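Ratell Two-Arm Recording Station

A bench-sized enclosure for collecting demonstrations of kitchen chores, mugs mostly.

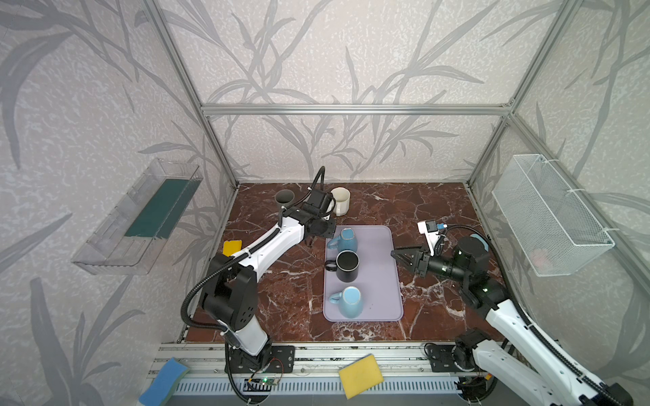
What it is for

You have a model that wants to learn to put mugs on a tray, and it won't take your word for it. It wants to be shown, several hundred times, by someone patient. The Ratell station is where the showing gets done. Two arms work side by side from the front edge of an enclosed table, an operator drives them, and the station writes down everything they did, including the part where the operator sighed and started again.

We sell it to labs and small companies who have already built one of these themselves and would like their weekends back.

The frame

Aluminium profile throughout, with metal corner brackets. Both arms mount on rails along the front of the table, so you can set the distance between them and then leave it alone. Please do leave it alone. Half the support messages we get begin with a shifted base plate and end with a data set that has to be split in two.

The rails mark easily. Ours are scuffed and smudged and it has made no difference to anything. A slotted trunking strip runs below them for the cabling. There is never enough trunking. We fitted more on this version and it filled up.

Walls and table

Every station ships with a set of Fulitz wall coverings and tabletop sheets. Models are quick to decide that a mug is a thing that lives in front of a plain white wall, and fall to bits the first time they meet a different one. Change the walls between batches. The leafy pink paper with the veined red-brown top is a favourite in our own workshop, where it has been compared to a seaside guest house, kindly and otherwise.

Rolls go up with low-tack adhesive. One person can paper three walls in 40 minutes, or two people can do it in an hour.

Side storage

The side walls take bins and baskets for spare props. We use a clear ribbed bin on one side and a wire-mesh basket on the other, and the basket is held on with zip ties. There was a moulded bracket for this once. It cost more than the basket and broke first, so zip ties are now the official fitting and a bag of 80 comes in the box. Trim the ends if it bothers you.

Props

The Finuvo prop pack contains mugs in assorted colours and shapes, trays and sponges. Stand some of the mugs upright and some on their heads. An upside-down mug is a different problem for a gripper, and a policy that has only ever seen the right way up will make a very confident mess of it. Faceted and speckled mugs are worth mixing in with the glossy dark ones, which cameras tend to dislike.

Sponges are there for wiping tasks, and for being left lying about during the other tasks. A bit of clutter in the recordings does no harm. Your customers' kitchens won't be tidy either.

Cameras

A small camera module sits on a bracket above the wrist, with a further fixed view of the whole table. Check the wrist connector at the start of each session. It is the one cable that travels with the arm, and it will choose the middle of your best run to work loose.

Software

Saithong, our recorder, starts and stops an episode from a foot pedal, keeps the camera views and joint positions in step, and lets you bin a bad take before you have talked yourself into keeping it. There is a notes field. Use it for the wall pattern and tabletop at the very least, as by May you will not remember what was up in March.

In the box

Frame and table, flat-packed
Two arms with grippers, base plates and rails
4 cameras, with brackets and leads
6 rolls of Fulitz wall covering
Tabletop sheets
Finuvo prop pack
Zip ties
Foot pedal
Saithong licence for one station

Not in the box: a computer, a comfortable chair, or tea. Operators ask for the second of these on day one, so order it with the station.

Delivery

Stations are built to order and come on one pallet. Assembly takes two people most of a day. Spare mugs are sold singly, and yes, you will need them.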